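Teaching a robot to fold a jacket: recording with two hand-held grippers

Part 2 of the laundry guide. Setup and charging are in Part 1.

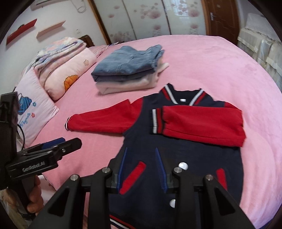
Fold the sleeves first and leave the hem for last, and do it in the same order every time. Mārtiņš Lill wrote in under Part 1 that he had skipped this advice. His first 212 recordings mixed left-sleeve-first and right-sleeve-first folds, and the trained policy kept reaching for both sleeves and stopping halfway. He re-recorded the whole set with one order and the hesitation went away. Decide on your order before you pick up the grippers.

What you need

Two hand-held grippers, a jacket with long sleeves, and a bed or table you can reach across without leaning on it. A bed is harder than a table, as the blanket moves with the cloth. If your robot will work on a table, record at least half your folds on one.

Before you start

Lay the jacket flat with the front facing up and the hem toward you. Pull both sleeves out to the sides. Start each recording with the grippers open and held above the cloth.

Recording one fold

1. Press record and hold still for 3 seconds. The Benda software uses this pause to line up the two tracks.

2. Close one gripper on a cuff. Take the ribbed part only. If you catch the body of the jacket as well, stop and start over.

3. Lift the cuff a few inches and carry it across the chest. Lower it until the sleeve lies level, then open the jaws all the way before you move off.

4. Do the other sleeve the same way.

5. Take the hem with both grippers, one near each side, and bring it up to the collar.

6. Hold still again, then stop the recording.

Move at half your normal speed. Fast wrist turns are the main reason tracks get thrown out. Don't smooth the cloth with your fingers at any point, even between steps. The robot has no fingers to copy that with, and the cloth will seem to change shape by itself.

Mistakes

A dropped sleeve is fine if you pick it up again with the gripper. Keep those recordings and tag them "recovery". A fold with a lost track is no use and should be deleted the same day.

How many to record

We had 838 usable folds when the Makris arm first finished a jacket from start to end. For thicker coats, Ilze Rebane suggests 1,000. Change the jacket and the starting position often. Small turns of the jacket to either side helped us more than adding new rooms.

Part 3 covers trimming the recordings and loading them for training.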